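Clikness Cable Strap Kit, after one winter on two arms

I put off buying the Clikness kit for a long time, mostly out of stubbornness, as I'd been getting by with zip ties and whatever was in the drawer (you know the drawer!). Then Anneli Vuorinen, who set up the cell at Irmont before I took it over, told me she had gone through a whole bag of ties in December alone, and I gave in and ordered the 5-strap box.

We run two Franka arms over a coffee counter, and the cables are by far the fussiest part of looking after them. Too tight and the wrist pulls at the plug every time it turns; too loose and you have a loop hanging down right where the cups go. I do the wrapping with the arm parked and the stop pressed, and it takes me up to 3 minutes a strap now that I have the knack.
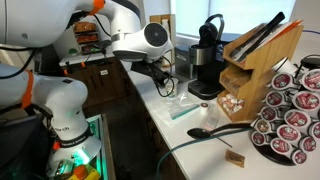 Both arms at the coffee counter, cables hanging below the black gripper.

What I like best is that the straps come off again. I used to snip and start over whenever a gripper had to be swapped, and these I just peel back, shift along and press down, which my fingers are very grateful for. They're wide, too, so they spread the pull nicely.

My one real grumble is the glue on the small stick-on clips, which gave up on me near the steam and crumbs. I've gone back to Frerichs clips for the counter itself and kept the straps for the arms. The leaflet is also tiny, and I needed my reading glasses and a flashlight!

Would I buy it again? Yes, happily, and there's a second box on the shelf already.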